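Bralico Clear Stand - Set-Up Guide
Section 2: Storing your electric toothbrush

1. Place the clear box on a flat, level surface, open side up.
2. Switch the toothbrush off and shake off any water.
3. Hold it by the handle with the brush head pointing up.
4. Lower the handle end into the box and let the brush lean.

White electric toothbrush and clear box

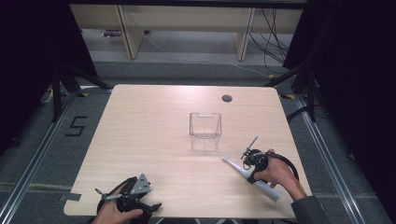
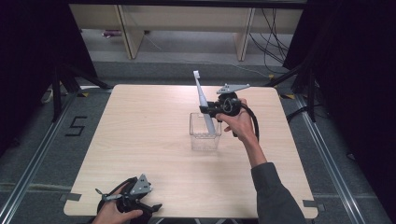
5. Let go once the handle rests on the bottom of the box.

Note: The box holds handles up to 28 mm thick. For wider models, use the Bralico Imberg stand - sold separately.

Caution: Do not stand the charger in the box. Do not put more than 200 g in it.

Cleaning: Empty the box once a week and rinse it in warm water. Dry with a soft cloth. Scouring pads will scratch the sides.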